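Mindow Studio Kit – Section 4: Lighting and Exposure for Portrait Sittings

4.1 Positioning the key light

1. Mount the key light on the Trendolard stand and tighten both collars.
2. Place the stand 2 m from the sitter's chair.
3. Raise the lamp until it is just above the sitter's eye level.
4. Set output to 70 percent. For groups, set it to 100 percent.

Caution: Let the lamp housing cool before changing the diffuser.

4.2 Checking highlights

Take a test shot at ISO 100 and review it at full size. Skin tones should keep visible texture on the bright side. If detail is lost, lower the output one step and repeat the test. 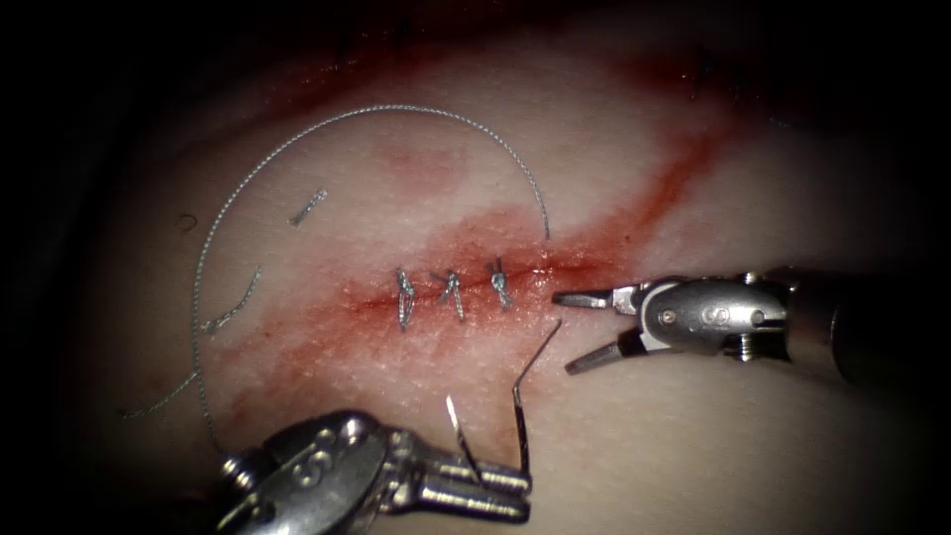 Fig. 4-2. Side of the suture pad in shadow, with texture held in the bright area.

Repeat the check whenever the chair or backdrop is moved. Settings saved under a sitter's name are kept until deleted – the controller holds up to 2,000 entries.

4.3 Fill light

1. Connect the fill light to port B on the controller.
2. Select Fill, then Match Key.
3. Reduce output until the shadow side of the face is darker than the lit side but still readable.

Note: Older Lakbridge controllers have no Match Key option. Set the fill by hand.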